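# Fleneck Foam Letters, the 100-piece tub

We have had these out almost every afternoon since December, and I like them so much that I've become the person who brings them up at the school gate.

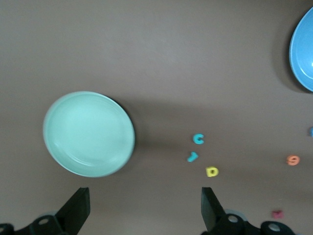

*Two bowls and a few of the letters, with the teal C and the yellow D.*

I teach a small after-school reading group at the library in Prarninbridge and I also have a five-year-old at home, so letters of one kind or another have been underfoot for years. Magnetic ones, the wooden ones with the peg that comes off, cardboard tiles that curled the first time somebody breathed on them. I bought the Fleneck tub mostly to get something quiet. Magnetic letters dropped on a hard floor by four children at once is a sound I will carry to my grave, and foam makes no sound at all. I would have been happy with that and nothing else!

## What you get

A clear tub with a screw lid and 100 foam letters in it, all capitals. There's a 300-piece tub too, with lower case and a handful of punctuation marks, and I'll come back to that one. No board, no cards, no app, and a single folded sheet of ideas that went in a drawer.

The pieces are small and chunky with rounded edges. The size is a nice one for kids' fingers. They're thick enough that a child can pinch one by the sides and lift it, which sounds like a small thing until you've watched a kid try to scrape a thin tile off a table with a fingernail for a full minute. And the colors are strong. The yellow is properly yellow and the teal is my favorite. On a brown tabletop you can find any of them at a glance.

The letters are not evenly spread through the alphabet. You get more vowels, more S and T and N, and only a couple each of Q, X and Z. Whoever planned the mix had clearly tried to spell things with it. We can make three or four kids' names at the same time and still have enough E's for somebody to write BEE. With our old set there was one A, and one A between two children is a fight.

## How we use them

Bowls. I can't recommend this enough. Pouring the whole tub on the table is fun for the first few seconds and then you have a heap, and a heap makes small kids go blank. I put a few letters out loose and set a couple of shallow bowls next to them, and the whole thing turns into a game without my saying much.

Things we've played lately:

- **Letters in my name, letters not in my name.** One bowl for each. The best starter game by far, and the one my daughter asks for.
- **Color sort.** For the younger brothers and sisters who get dragged along. They don't need to know a single letter and they feel very important.
- **Straight or curvy.** C goes in the curvy bowl, T goes in the straight bowl, and then somebody picks up a D and you get a real argument. D has a flat side and a round side. We have had long, serious talks about D.
- **Change one.** Spell CAT, take the C away, see what else could go there. Leftovers go back in the bowl.
- **Feel it.** Eyes closed, hand in the bowl, guess. The thickness really helps here, and this is where foam beats anything printed.

Use a shallow bowl if you have one. I started with deep mixing bowls and the kids at the far side of the table couldn't see in, so they stood on their chairs. Something low and wide lets everybody see what's there and reach it. Two different colors of bowl also saves you a lot of "which one is mine" - you can just say green or blue.

Harish Kurian runs the homework table across the room from us and borrowed a bowlful for his third graders, who I assumed would be far too grand for foam letters. They used them for making anagrams of each other's last names. I had to go over and ask for them back at closing, twice.

## The flip problem

Any loose letter with no front and no back can be turned over, and these are the same color all the way through with nothing printed on either side. So an N can land as a backward N. An S can land as a backward S. An L upside down passes for a rather odd 7 if you've never met an L before, and plenty of my group haven't met it for long.

I've gone back and forth on whether this is a fault. At first it annoyed me, and I thought about putting a pen dot on the front of every piece. I did a few and stopped. What happens at the table is that a kid picks up the S, looks at it, turns it over, looks again, and checks it against the one on the wall chart. That's useful work and they're doing it with their hands. But if you have a child who's just starting and gets upset when things look wrong, do the pen dot. It takes one evening in front of the TV.

M and W are the same piece. Let that one go. We call it "the mountain one" and it does both jobs.

## Wear and cleaning

This is where I was expecting bad news. Foam and kids don't usually last. We've had ours in heavy use, both at home and in the group, and the edges are mostly fine. A couple of the thin parts have creased - the long leg on one of the R's has a permanent lean, and a Y has a bite in it that is the exact width of a toddler. Nothing has crumbled.

I counted them before writing this, and there are 92. Eight gone over a winter, with the number of coat pockets they've been near, seems very good to me. I suspect the couch has most of them.

They wash well. I tip them in a colander, run warm water over them with a drop of dish soap, swish, and spread them on a towel. They hold a bit of water, so leave them overnight before you put the lid on. I got impatient once and the tub smelled like a pond.

Marker does not come off. Ketchup does. Glitter glue, forget it.

One warning for homes with crawlers: the pieces are small. The box says ages three and up and I'd stick to that and mean it. Mine live on a high shelf between sessions, and I check the floor on my hands and knees before my sister comes over with the baby.

## Against the others

I've also used the Zuston magnetic set for a long time, and it's still a good product. If you want letters on the fridge, get that. They stay put, they show a word all day, and the lower case is nicely shaped. For tabletop play I find them slippery and loud, and the magnets have started popping out of the older ones, which makes me nervous.

The Shaikh felt letters are beautiful. I mean it, they look like something from a gift shop, and they lie perfectly flat. They're also hard to pick up, they gather every dog hair in the building, and they cost more than double for fewer pieces. Murali Kamath has a set in his classroom and keeps them for what he calls clean hands time, and I think that's about right.

The Fleneck ones sit in the middle. They're not pretty enough to leave out on a shelf and I wouldn't give them as a christening present. They do get used more than both the other sets put together.

## 100 or 300?

For one child at home, get the 100. It's plenty. You'll only put a few out at a time anyway, and a smaller tub gets tidied up.

For a group or a classroom I'd go for the 300, mainly for the lower case. Capitals only is the one real limit of the small tub. My daughter can now read anything in capitals and looks at a normal page as if it's in another language, and I have only myself to blame. I've ordered the bigger one for the library and will keep ours for home.

## A few gripes

The lid. It's a screw lid with a shallow thread and little kids can't line it up, so it goes on crooked and then the tub gets picked up by the lid. You can guess. I moved ours to an old ice cream container and it's been better since.

I'd like a few more B's. We have a lot of kids whose names start with B this year, so maybe that's just us.

There's a faint rubbery smell when you first open the tub. Leave it open on a windowsill for a day or two and it goes.

And please, Fleneck, sell replacement letters. I'd pay for a little bag with one of each in it. I wrote to ask and got a friendly reply saying they'd pass it along.

## Score

9 out of 10. I'd buy them again tomorrow, and I've already bought a second tub for my nephew's birthday. The missing point is for the lid, and maybe a bit for the lower case. If you get them, dig out two bowls at the same time and start with the name game.

*Edit: found a Z in the vacuum cleaner. It's been washed and is back in the tub.*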